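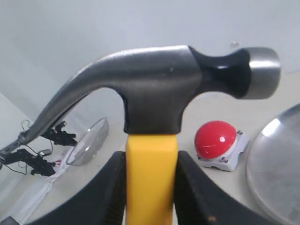

Tool library – where we've got to by the end of April

Hello Charoen, and thanks for being patient with me! The hammers are finally sorted. I know that sounds like small beer, but they were the messiest part of the whole Saithong donation and I'd been putting them off since we opened the crates. We've ended up with 41 fit to lend, mostly claw hammers, and I'm keeping the ones with yellow handles together because they're so easy to spot on a crowded bench (borrowers do wander off with each other's).

Three had loose heads and have gone to Histari for repair. I should get a price on Tuesday.

Money next. We've spent £703 of the tools budget, mainly on racking and labels, and the labels cost more than I'd put in the plan – my fault, I priced the paper sort and they peel. There's enough left for the saws and I don't expect to come back to you for more.

Still to do: the spanners, the late returns letter, and a proper talk with Veltura about keeping the side door open on Saturday mornings. They've said yes in principle, but I'd like it in writing before I print the new opening hours.

Recent updates
Racking is up at last
What came in the Saithong crates
Lultis workshop dates
Borrowing rules, second draft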